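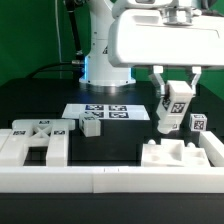
Ticket Kindero / Versandexport – Status: offen, Prio hoch
Gemeldet von Ylva Sjöberg, 4/21/26

Export aus Sala bricht ab. Soll: 4,000 Zeilen. Ist: 2,541, dann Schluss. Keine Fehlermeldung, Datei wird trotzdem als "fertig" markiert. Tundico nimmt sie an und überschreibt den Bestand – deshalb stehen im Shop jetzt lauter Artikel auf null.

**Schon probiert**
- Dienst neu gestartet, nichts
- Export manuell angestossen, gleiche Zeile
- Kodierung auf UTF-8 gezwungen, gleiche Zeile
- älteres Profil vom März geladen: kommt nur bis 1,028
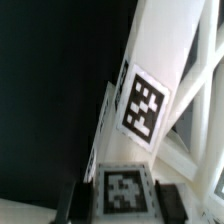 Letzteres versteh ich nicht. Das Märzprofil hat doch weniger Spalten, müsste also eher weiter kommen. Log hängt im Ordner Bolisano, bitte nicht löschen.

**Nachtrag Nagano**
Zeile 2,542 angeschaut. Artikeltext mit Zeilenumbruch mitten im Feld, Anführungszeichen nicht geschlossen. Beim Märzprofil dasselbe, anderer Artikel. Also wohl kein Speicherproblem, vergesst die Idee mit dem Limit von 3,000.

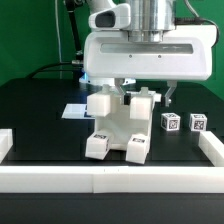 *Weißer Greifer über schwarzer Tischplatte*

Workaround: Feld "Langtext" im Profil abwählen, dann läuft er durch. Shop zeigt solang die alten Texte, ist mit Ylva abgesprochen. Nachtlauf ist aus – bitte auch aus lassen bis der Filter drin ist!

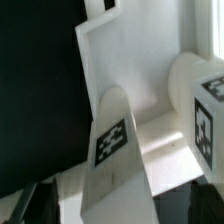 *Weißes 3D-Druckteil mit erhöhtem Rand, links dunkle Fläche*

**Offen**
- Filter für Umbrüche im Langtext (Masanobu)
- Tundico soll unvolständige Dateien ablehnen, Anfrage ist raus
- Bestand von gestern zurückspielen, Backup liegt bei Ylva
- wer hat den Text überhaupt so reinkopiert? Nutzer im Log steht nur als "import2"

Rückmeldung bitte hier rein, nicht per Mail.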